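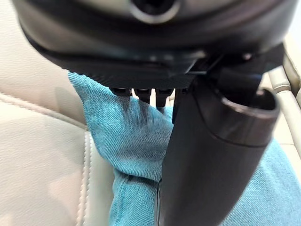
Three black prongs under the gripper plate.

Garari Studios opened its doors on February 12, 2023, and I took the afternoon tour with 52 other fans of the science fiction series Stavel. The fourth season was shot here and in the woods near Dretau.

We started in the costume store, which holds 986 tagged pieces. Leokadia Kołodziej, the wardrobe supervisor, showed us the captain's coat from the pilot and the three copies made for stunts. She would not say if the captain comes back.

Next was Stage 3, where the ship's corridor is still standing. It is shorter than it looks on TV. The walls are painted board, and the doors are pulled open by hand.

The last stop was the Gajewski screening room for the first ten minutes of the new season. Phones went into a locker. The sound was good but the seats are narrow.

Tickets for the July tours are sold at the gate only. Parking is behind the main building and fills up early.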